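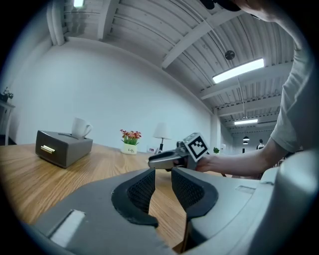

September, started 9.40

Curl hold again, round four. Shufen's new setting lotion (the Restlow base with less gum in it) against the old Potgieter one, on the long dark swatches this time, which I've been putting off as they're a pain to wind. Adebayo did the winding while I weighed, so thank him if the ends look tidy!

Swatches 121 and 134 got the old lotion, 268 the new. Same rods for all three, same time under the hood, left to cool on the rods before anyone touched them. I did touch 134 a bit early (sorry) so treat that one with suspicion.

By eleven the old lotion pair had that crunchy feel we keep getting moaned at for. You can brush it out but then half the wave goes with it. 268 was much softer straight off the rod, lovely bounce, and I got very excited and told everyone, and then by two o'clock it had dropped nearly to a loose bend. Bother. So it's nice for someone who wants to curl at seven and be in a meeting at nine, but it won't see them through dinner.

Xiaoyan thinks the room is to blame - the window was open until lunch and it was muggy out. Could be. The old ones sat in the same air though and they kept their shape, crunch and all. 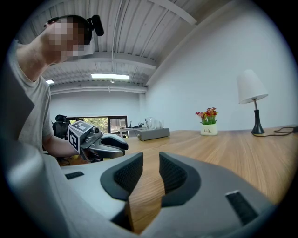
At the bench, September session.

After lunch I tried a second go on 268: misted it lightly, twisted it into a low roll, pinned it, left it for half an hour. Came back far better than I expected, with a proper wave from the middle down and no stickiness. The roots stayed flat but roots always do on a swatch, there's no head under them. Saturnino wants this tried on a real person before we get carried away and he's right, but I'd like to see the same trick on bleached hair first.

Smell: still too much pear. Siebe likes it, I don't.

Next time:
Window shut all day.
Redo 134 properly, hands off till it's cold.
Bleached swatch 393 with the new lotion, then the misting and rolling.
Ask Drasville whether they'll send the smaller rods, ours are down to one full set and two of those have perished bands.

Combs are soaking in the left sink, please don't tip them out.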